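How to Transcribe a Royal Kitchen Account Book

A working method for provisioning ledgers, coronation feast accounts and other household records with money columns

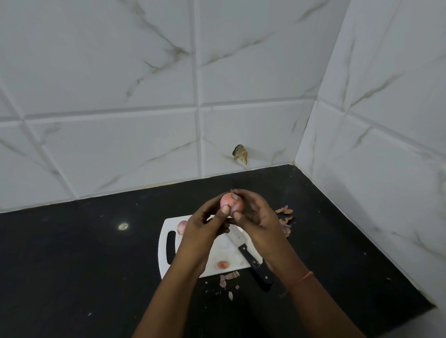
A small onion held over a cutting board.

Kitchen accounts are among the most regular records that a royal or noble household produced. They list what came in, how much of it, from whom, and at what cost. The handwriting is often poor, but the layout repeats from page to page, and the layout does much of the work for you once you know it.

The method below was written for the Holemus ledgers, a run of English household accounts covering ordinary weeks and several large feasts. It should suit most account books from the late seventeenth century to the early nineteenth. Earlier rolls in Latin need a different approach and are not covered.

What you need

A complete set of page images, or a reading room seat and permission to photograph. Spreadsheet software. A plain text editor. A list of the abbreviations used by the clerk, which you will build as you go. If you use Datar for data entry, turn off automatic spelling correction and automatic date conversion before you start. Both settings will change your text without telling you.

Step 1. Number the images before you read anything

Give every image a running number, including covers, blank pages and loose slips. Keep this number apart from the folio or page number written in the book. Clerks skipped numbers and used them twice, and later binders trimmed them off.

Record both in the first two columns of your sheet:

Image number
Folio as written (leave empty if none)

If a slip is pinned or pasted to a page, give it the number of the page followed by a letter: 41, 41a, 41b. Photograph the page with the slip in place and, if the archive allows it, with the slip lifted.

Step 2. Work out the page layout

Choose a clean page from the middle of the book. Opening pages are often untypical, as the clerk had not yet settled on a form. Sketch the columns and write down what each holds. The usual order in the Holemus books is:

Day
Item
Quantity
Supplier or department
Pounds, shillings, pence

Departments are headed separately in larger households: Pantry, Buttery, Larder, Poultry, Scullery, Confectionery. Check whether the heading applies until the next heading or only to the foot of the page. In the Holemus books it carries over the page, and the clerk does not repeat it. The department must be entered on every row of your sheet all the same. A row that depends on the row above it becomes useless as soon as the sheet is sorted.

Step 3. Set up the sheet

Use one row for each entry in the book. Do not merge cells. The columns are:

Image number
Folio
Line
Department
Day as written
Date supplied
Item as written
Item, modern form
Quantity as written
Quantity, number
Unit
Supplier
Pounds
Shillings
Pence
Fraction of a penny
Note

The two item columns are both needed. "Unyons", "oynions" and "onnions" all go into the index as "onion", but the first column keeps what the clerk wrote. The same applies to quantity. "iij dozn" is entered as written, then as 3 in the number column, with "dozen" as the unit. Do not multiply out to 36 at this stage. A dozen of bread was not always twelve, and the conversion belongs in a later column where it can be checked.

Step 4. Transcribe a sample

Transcribe 20 consecutive pages before starting on the rest. Choose a section that includes at least one change of clerk and one total. Then stop and review your rules. Changing a rule after the sample costs an afternoon. Changing it after 900 entries costs far more, and the early rows are usually left uncorrected.

Rules to fix at this point:

Expand standard abbreviations in square brackets: "ditto" from "do" becomes d[itt]o.
Keep the clerk's capitals in the "as written" columns.
Write a final long s as an ordinary s.
Mark an unreadable word as [illegible] and an uncertain one with a question mark in brackets: pullets [?].
Enter deleted words as [deleted: capons] and give the replacement after it.
Leave an empty cell for a blank in the book. Enter 0 only where the clerk wrote a nought or a dash.

That last rule matters for the money columns. A blank price may mean that the item came from the household's own garden, that it was charged elsewhere, or that the clerk forgot. A written nought is a statement that nothing was paid.

Step 5. Handle the money

Accounts are in pounds, shillings and pence: twelve pence to the shilling, 20 shillings to the pound. Farthings appear as fractions or as "qr" or "q". The halfpenny is often "ob", a Latin abbreviation that lasted long after the rest of the Latin had gone.

Keep pounds, shillings and pence in separate columns. Add a calculated column for the total in farthings:

(pounds x 960) + (shillings x 48) + (pence x 4) + farthings

Whole farthings avoid rounding errors. Convert back to pounds only for display.

Now check each page total against the clerk's. Where they differ, look first at your own reading. The common faults are a 1 read as a 7, a 3 read as an 8, and an entry placed in the wrong column. If your reading holds up, keep the clerk's figure in the note column along with yours. Do not alter an entry to make the sum come out.

Step 6. Supply the dates

Most entries give only a weekday. A page headed "Thursday" is of little use by itself, so work from the nearest full heading and count forward. Enter the result under "Date supplied" and leave the "as written" column alone.

Before 1752 the legal year in England began on March 25. An entry for February written as 1713 may belong to what is now called 1714. Write it as 1713/14. For a coronation or a royal visit, compare the dates of large deliveries with the known date of the event. Fresh fish and poultry tend to cluster in the last few days. Sugar, spices, charcoal and hired plate appear much earlier, and payments for them may appear months later. A feast held in May can still be producing bills in the following winter's book.

Check whether the day given is the day of delivery or the day of payment. The two Holemus clerks differ on this — the first enters goods as they arrive, the second when the bill is settled.

Step 7. Index the items

Build a short word list from the "modern form" column and sort it. Near duplicates will stand next to each other. Choose singular forms throughout. Keep separate entries for items that sound alike but were priced differently, such as hens, pullets and capons.

The Ziseck word list can be used as a starting point for meat and fish. It is weak on vegetables and herbs, where clerks often wrote only "garden stuff" or "rootes". Do not break down these group entries by guesswork. Index them under the group name.

Step 8. Check and save

Read one row in ten aloud against the image, or have a second reader do it. If more than one checked row in 20 has an error in a number, recheck the whole section.

Save the sheet as a plain CSV file in UTF-8. The encoding should be tested with a name that carries accents. We use Văn, which fails visibly if the file has been saved in an older encoding. Split the file by volume once it passes about 2000 rows, and keep the same column order in every part.

Store a text file of your rules with the data. It should list the abbreviations, the treatment of blanks, the dating practice for each clerk, and any pages left out, with the image numbers.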